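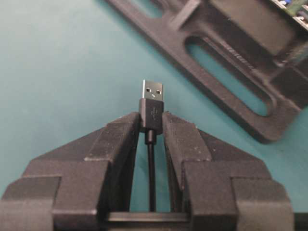
One commuter told Borniston Transit that she had stopped bringing a charging cord because she could never find a seat with a working outlet. Her complaint was one of 61 the bus company received in February.

Borniston runs 40 coaches between Billik and Seletti. Power ports were added to most of them five years ago, and many have since worn out.

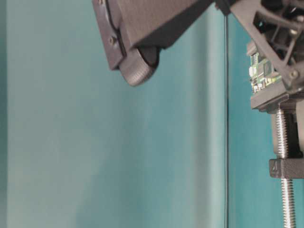

Replacing every port on a coach takes two mechanics a full shift. The company plans to finish 60 percent of the fleet by winter, starting with the early departures. Riders on the Tripathi branch will wait until spring.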